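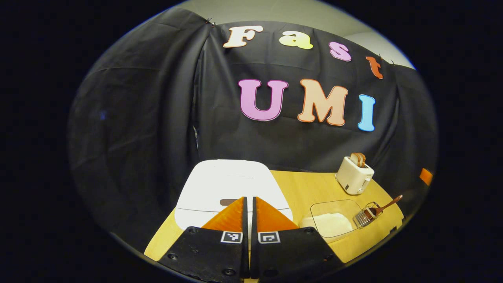 Fig. 1. Foam letters on black cloth, two rows, with the table below.

Display and Signage on No Money
Handout 5: Hanging cloth, fixing letters
Tutor: Siobhán Keogh. Workshop notes by Santino Paredes.

Bring this sheet to the practical. Bring scissors too, your own, with your name on them. The workshop pair went to Vovthorpe in September and have not written.

Where we are

Last session dealt with tables: what height, how deep, and why a trestle with one short leg ends up as the only thing visitors remember. This time we go up the wall behind the table. By the end you should be able to hang a dark cloth over an ugly surface, put words on it that can be read from the door, and take the lot down without leaving a mark on the paint. The last part is the one Ilville Hall cares about.

Fig. 1 will keep us busy for most of the hour. It is a modest job: black fabric pinned up in front of a pale grey wall, clips, big soft letters saying "Fast" and then "UMI", a wooden table underneath. Every problem in this handout can be found somewhere in it, and so can most of the answers.

1. The cloth

Black is the usual choice for beginners and for people who have run out of time. It hides joins, it makes pale things in front of it look deliberate, and it costs less than painting. It also shows every hair, thread and biscuit crumb in the county, so have a lint roller to hand.

Look at how the fabric hangs in Fig. 1. There are loose folds and creases all the way from top to bottom. Students tend to see creases as a moral failing. They are a choice, or can be passed off as one, provided they run the right way. Vertical folds read as a curtain. Horizontal creases read as a cloth that was in its packet this morning. If you can't iron, gather the fabric along the top so the vertical folds win.

Some working rules:

Cut nothing until it has hung overnight. Most fabric drops a little, and cheap fabric drops a lot.

Allow twice the width of the wall if you want proper folds. For a flat look allow a hand's width extra at each side, then accept that it won't be flat.

Bring the cloth round the sides if you can. In Fig. 1 it wraps both left and right, which gives the lettering a sort of alcove to sit in and saves you finding out what was behind it.

Fix the middle of the top edge first, then the two ends, then fill in. People who begin at one end and work along always have a surprise waiting at the other.

2. The top edge

This is where most displays come undone, in both senses. At the upper right of Fig. 1 the cloth dips in a shallow fold where a small clip pinches it, and a bare triangle of grey wall shows over the top. I am fond of that triangle. I have made it myself, many times, in better buildings.

Cloth has weight, clips are points, and between any two points the edge will sag. You have three ways out of it.

More clips. Cheap, quick and a bit fiddly. Put them closer together than you think reasonable.

A batten or pole. Sew or staple a sleeve along the top and slide the pole through. The edge stays straight and you have two fixings to worry about. Taner Yüksel swears by a broom handle for anything narrow, and his hangings are irritatingly level.

Let it sag on purpose. Make every dip the same depth and it becomes a swag, and people will ask whether you trained in theatre. One dip is an accident. Five matching dips are a style.

Use dark clips on dark cloth. The clip near the top left of the lettering in Fig. 1 is dark and small, and gives the eye very little to do. A yellow clothes peg in the same spot would be the first word of the sign.

3. The letters

The letters here are cut-out foam: chunky, rounded, what your younger cousins would call bubble writing. Foam is forgiving stuff. It weighs next to nothing, which matters when your wall is a piece of cloth, and it has enough thickness to throw a slight shadow, so it looks more expensive than card. It cuts with a craft knife if the blade is new and tears like cake if it isn't.

Colour. The set runs through cream-white, pale yellow, pink and reddish-orange in the top row, then pink-lilac, peach and light blue underneath. Nobody would call that restrained. It holds together all the same, mostly through paleness. Light colours on black can be read from a long way off, and you can be as cheerful as you like so long as each letter is a good deal lighter than the cloth. The reddish-orange "t" is the one to test. Screw your eyes nearly shut and see which letter fades first. Do this with your own set before anything is fixed.

Outlines. Several have one. There is thin orange round the cream "F" and again round the yellow "a", dark magenta on the "U", orange on the "M" and pink on the "I". Repeating an outline colour is an old trick for making a mixed bag of letters look like a family. If you are cutting your own, choose two outline colours and stick to them. You will be tempted by a third. Elba Sepúlveda was tempted by a third, then a fourth, and her "Welcome" looked like a row of parked ice cream vans.

Capitals and small letters. The top row has one capital and three small letters, while the bottom row is all capitals, and larger. That does most of the work of telling you these are two different sorts of word. You needn't know what either means to see that the lower one carries more weight. Size is your first tool for this, case your second, colour a poor third.

Narrow letters. Any word with an "I" in it has a hole waiting to happen. The letter is thinner than its neighbours, so if you space by ruler, centre to centre, there will be a puddle of black on each side of it. Space by eye. Imagine pouring sand into the gaps and try to make each take the same amount. A narrow letter is also quick to drift out of line, having so little width to check against the rest.

4. Getting a straight line

Letters on soft cloth have nothing to line up with. There is no skirting board and no picture rail, and the folds are actively against you. Then there is the matter of where people stand: a row that is level from the middle of the room may well slope from the side. So:

Run a length of pale cotton thread across the cloth, pinned at both ends, and measure down to it from the ceiling at each end. Don't measure from the top of the cloth. See section 2.

Lay the whole word out on the table first, and photograph it with your phone. You will forget the spacing between the table and the wall. It is a distance of one arm and it has beaten us all.

Place the first and last letters, then the middle, then the others. Stand back each time. Further than that.

Pull the thread out last. Okeke hall had a row of letters up for a whole term with the thread still across them, and visitors assumed it was a comment on something.

5. Fixings

Foam to fabric is an awkward marriage. Notes from last year's trials, which were not scientific:

Dressmaking pins, pushed through from the back of the cloth into the foam. Strong and invisible. Needs two people, one of whom will be pricked.

Hook tape. Good on felt or anything with a nap, hopeless on shiny cloth. Try a scrap.

Double-sided tape. Holds beautifully until the heating comes on.

Safety pins, one per letter at the top. The letter will tip forward and look at its feet. Use two.

Hot glue. No. The cloth belongs to the department, and the department has 182 metres of it with small hard lumps on already.

6. The table in front

A display is read with whatever stands below it. The wooden top in Fig. 1 is light and honey-yellow, which sits kindly with the warm letters and gives a clean finish to all that black. There is also a large white container on the left of the table, and under the lighting it is one of the brightest things there. Bear that in mind. The eye goes to white before it goes to words, so a white tub, a sheet of paper or a mug will compete with any sign you hang. You can move it, swap it for something duller, or put it where you want people to look anyway, such as beside the leaflets.

While you have the lights on, check the dark side as well. The left half of the backdrop in Fig. 1 is deep in shadow. Good for mood, less so for lettering, so keep your words out of it or turn a lamp.

Practical task

In pairs, hang one cloth and fix one word of four to seven letters, with at least one narrow letter in it. Foam offcuts are in the Iven crates by the sink. You have until 4 o'clock, including taking it down. Pairs may swap words with each other but not with Taner.

Write up, 200 words at most: which edge gave you trouble, how you spaced the narrow letter, and what was the brightest thing in view when you stood at the door. Hand it to Ataberk Yazıcı at the print desk, on paper. He doesn't take it by email and he won't be drawn on why.

For next time

Read the section on freestanding frames in the course pack. Bring 2 bulldog clips and an old sheet, any colour, washed.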